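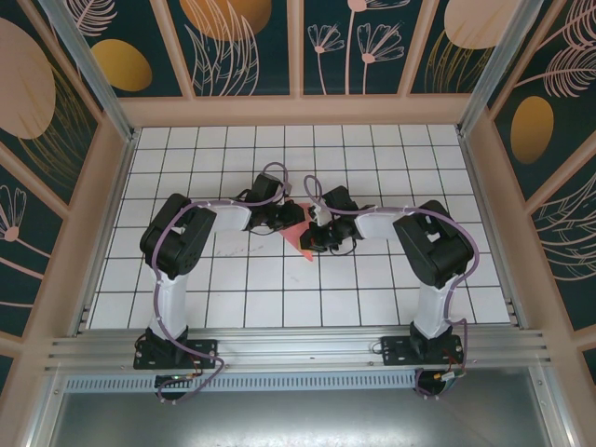

Sunday, October 19, 2025

Third glaze test for the Plollcombe tiles. Gresent base, 7 percent tin, 20 minute soak at the top. Pinholes on the two edge pieces again, center ones clean. Yuzuki Fukuda thinks the bisque is going in too damp – will dry the next lot overnight at 95 C and compare. 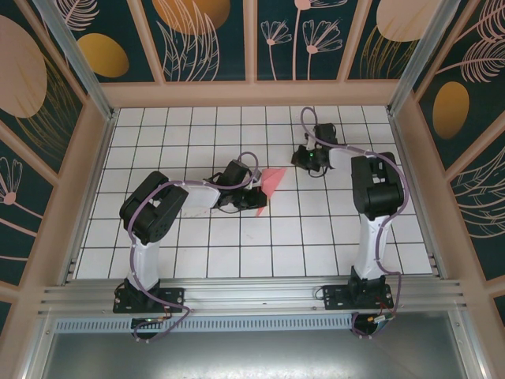 White square tiles, dark grout, folded pink paper on top.

Trummer kiln log is on page 629. Need more cones before the next firing. Ask Fuvia about the tin price.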